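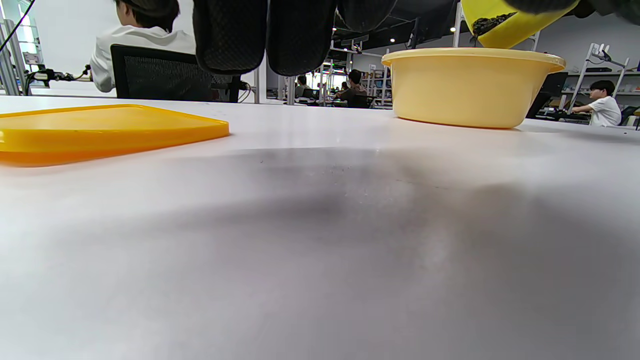

Tray and basin on a white tabletop.

November 1, 2021
By Margit Fodor, Office of Personnel

Stores Assistant, Part Time (Position 1221)

The Nair Foundation invites applications for the position of Stores Assistant at its residential school in Wustden. The school houses and feeds nearly 300 students during the term. The Stores Assistant reports to the Kitchen Manager, Vilmos Kelemen, and works closely with the cooks and the purchasing office in Stasport.

The appointment is for 50 percent of full-time hours and is renewable each year. Hours are in the morning, with an early start on delivery days. The position became open in October, when the dry goods store moved to the ground floor of the Skakus Building.

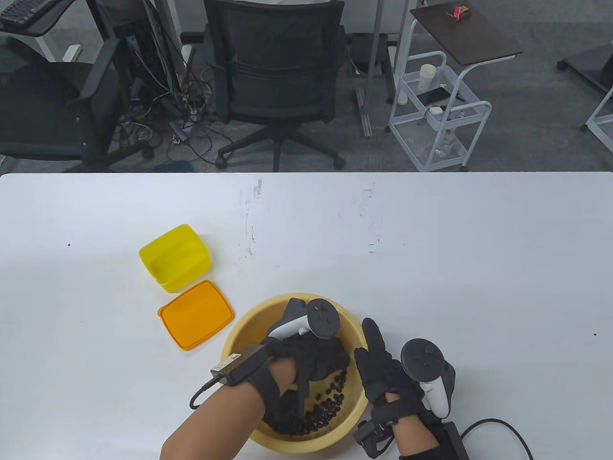

Duties

The Stores Assistant will:
- receive deliveries and check them against the order sheet
- divide bulk dry goods into kitchen portions and label them
- rotate stock and report items close to their use-by date
- keep the inventory records and send them to Stasport at the end of each month
- keep shelves, scales and work surfaces clean
- assist in the serving line when the kitchen is short of staff

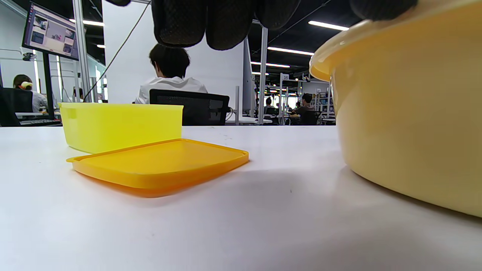

Photo: Tímea Medve, Nair Foundation

Applicants must hold a high school diploma or equivalent and have at least 2 years of experience in a kitchen, warehouse or retail store. A food handler certificate is required before the first day of work. The Foundation will pay the course fee for a successful applicant who does not yet hold one. The work involves standing for long periods and lifting sacks and crates. Basic skill with spreadsheets is expected. Experience with allergen labeling is an advantage. 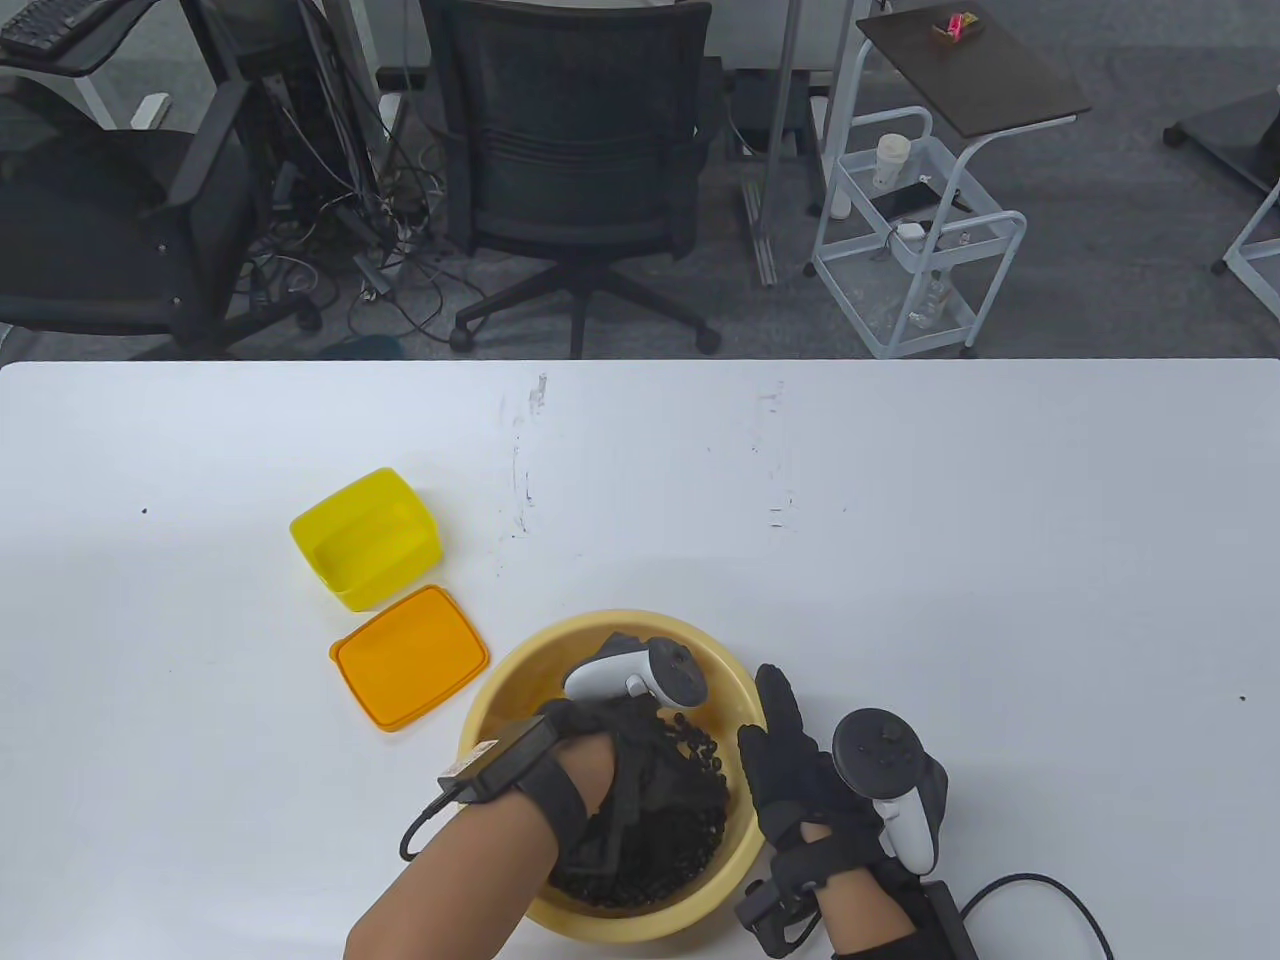

Selected applicants will be invited to an interview and a short practical exercise in the store. The interview panel consists of Mr. Kelemen and Csaba Szűcs of the purchasing office. In the exercise, the applicant portions one dry item, labels it and enters the amount in the stock record. Containers are rectangular with a separate lid, like the yellow one on the table in the photograph, and each must be returned to the shelf with its own lid. The exercise is not timed.

How to Apply

Please send a letter of application, a résumé and the names of two references to Mariann Vass, Office of Personnel. Quote the position number in all correspondence. Review of applications will begin at once and continue until the position is filled.

Recent openings
Night Porter, Wustden
Purchasing Clerk, Stasport
Substitute Cook, Wustden

Contact the Office of Personnel | © 2021 Nair Foundation | Back to top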